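March, filed under: Home & Kitchen > Water > Fix-It Log
By Joar Engebretsen

Okay, so the water filter saga continues! If you read my last entry you know the Traseck under-sink unit started making a knocking noise every time I shut the tap off, and then the flow dropped to a sad little dribble. I opened ticket 361 with their support desk and figured I'd keep my notes in one place this time, mostly so I stop repeating myself on the phone.

First reply came from Valter Sjöberg, who asked me to shut the cold valve, let the pressure out at the faucet, and reseat the cartridge. Did that. The knock got softer but the dribble stayed a dribble. He also wanted the date code off the cartridge, which is printed on the side that faces the wall (thanks, guys), so I was lying on my back in the cabinet with a flashlight in my teeth.

Second try: I bypassed the filter completely with the short hose from the kit. Full flow! Great, so the house plumbing is fine and the trouble is somewhere in the filter head. I put the filter back in line and was down to a trickle again.

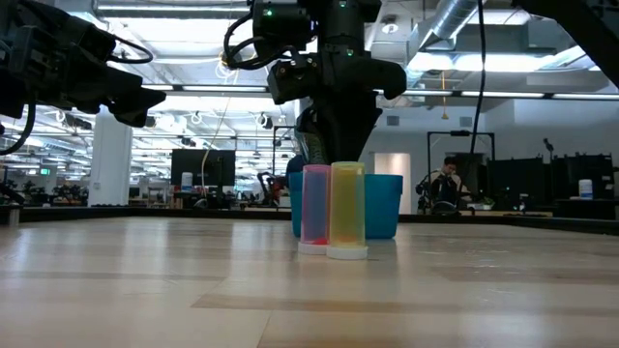
Valter then had me pull the little check valve out of the inlet side. You need a 7 mm hex key and some patience. There was a ring of white grit packed in behind it, and the rubber flap had folded over on itself. I soaked the whole thing in vinegar overnight, rinsed it, flattened the flap with my thumb and put it back. Flow came up to maybe half of normal. Better, but I wasn't going to live with it.

So they mailed me a new inlet assembly, no charge. It took two tries because the first box had the fitting for the older model (mine has the gray collar, theirs had the black one). Once the right part came it was a ten-minute job, and most of that was me hunting for the thread tape.

Where it stands now: full flow, no drip at the collar, and a tiny knock only when the dishwasher shuts off. Valter thinks that one is a loose pipe strap behind the cabinet. I'm leaving the ticket open until I get back there with a screwdriver.

Comments (3)

Tormod Moen
Same knock at our place in Killenville! Ours was the strap. Two screws and done.

Cyprian Brzozowska
Did you flush the new part before hooking up the faucet? Mine spit black specks for a day.

Joar Engebretsen
@Cyprian yes, ran it into a bucket first. Got a few specks, then clear.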